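Stindstead Workroom Newsletter
August 2020

Sorting and storage: block sets and basket sizes

The block stock at Stindstead was recounted in full before the summer break. The total is 1,335 pieces in all sizes, against a catalog figure of 3,000 that had been carried forward unchanged through several moves and was never checked. The catalog has been corrected. Members who borrow sets should work from the new sheet, which lists cubes, bars and wedges separately and gives the edge length of each.

Most of the shortfall is in the small cubes. Large cubes are close to complete in every color except yellow. Sets borrowed under the old numbering should be returned under the old numbering; Ismail Kettani will convert them on receipt.

Two changes have been made to storage.

First, large and small cubes are no longer kept together. When mixed, the small ones settle to the bottom of a container and are missed at packing. Baskets are now for large cubes only. Small cubes go in the lidded Kultell trays on the second shelf, one color to a tray. A small cube found in a basket should be taken out and left on the table until its tray is located.

Second, the open crates have been withdrawn. They were too deep for the shelves and had to be tipped to reach the last pieces. Woven baskets with rounded corners replace them. There are 20 in service and three in reserve, 23 in total, all labeled underneath with a shelf code. The labels are tied, as adhesive does not hold on the weave.

Care of the baskets is simple. Brush out dust with a dry, stiff brush, working along the weave. Wipe with a barely damp cloth if needed and leave the basket upside down overnight. Do not stack them when full. Loose ends should be tucked back and not trimmed, since a cut end works free again and can scratch the paint on the cubes. Report any basket with a broken rim to Essam Ashour, who keeps the repair list.

Painted cubes should be checked at the corners before they go back. Chips smaller than a pinhead can be ignored. Anything larger goes in the repair box with a slip giving the color and size. Touch-up paint is held in red, blue and green. Yellow has been on order from Amrani since April and no delivery date has been given.

The sorting table is to be cleared at the end of each session. Its surface is white and marks easily, so paint slips should be filled in elsewhere. The revised borrowing sheet is in the rack by the door and replaces the Multatero form, remaining copies of which can be used as scrap.

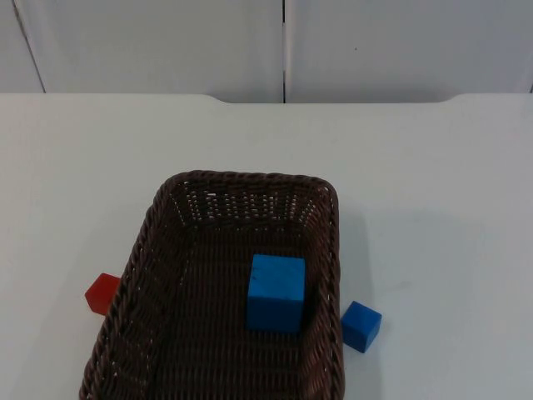

Sorting by size: large blue cube in the basket, small red and small blue cubes on the table.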